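Does anyone still make their own marble runs?

hallby_mom
My 7 year old has decided that store-bought marble runs are for babies, so now I have a kid who wants to build one from scratch and a kitchen drawer with no straws left in it. We tried cardboard tubes and masking tape. It sagged, he cried, I ate the rest of the crackers. What are people using that stays up??

Quinlan_S
Cardboard is fine if you double it! My dad and I built one down the basement stairs when I was little and it was all wrapping paper tubes. Use wood glue and leave it overnight, tape lets go every time. - Shayne Quinlan

kgoodwin76
Going to disagree with Shayne a little. Glue means you can't change anything, and changing things is the whole fun (my two rebuild theirs before breakfast). Go with clear plastic and a colored upright so you can see what's holding up what. I like red because it shows up on a white table.

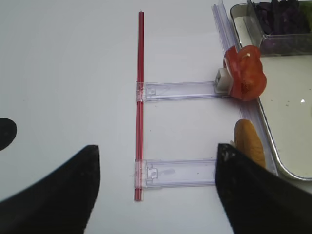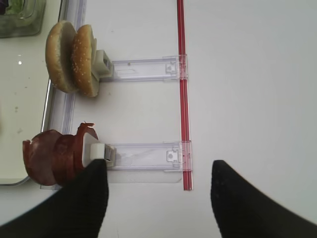 Anyway, whatever you pick, keep the slope gentle. Everybody starts too steep and the marble flies off at the first turn and goes under the fridge. One finger's width of drop per foot is plenty. And do the bottom section first! Kids always want to start at the top and then run out of room.

Quinlan_S
One finger per foot is way too flat, Kane. Ours would've stopped dead on the third stair.

kgoodwin76
Yours was cardboard, it's got more drag. Smooth plastic doesn't need it.

braletti_fan
Has anyone tried the Sutcliffe kit? It was 36 bucks at the hobby place in April and I almost bought it, but the box looked awfully small for the money.

hallby_mom
We had that one, it's what he's calling the baby one, lol. The pieces fit okay but there's only one way to put it together. I'll try a gentle slope first and go steeper if it stalls. Do you cut the plastic with scissors or do I need a saw?

kgoodwin76
Thin stuff, good scissors. Anything thick, a fine saw, and that's a grown-up job. Sand the ends after or the marble catches on the lip.

Quinlan_S
Fine, I'll give you the sanding. Still say steeper. And get a bag of spare marbles - we must have lost roughly 1,000 of them behind the water heater.

hallby_mom
He's asking if it can have a loop. Sending him to bed.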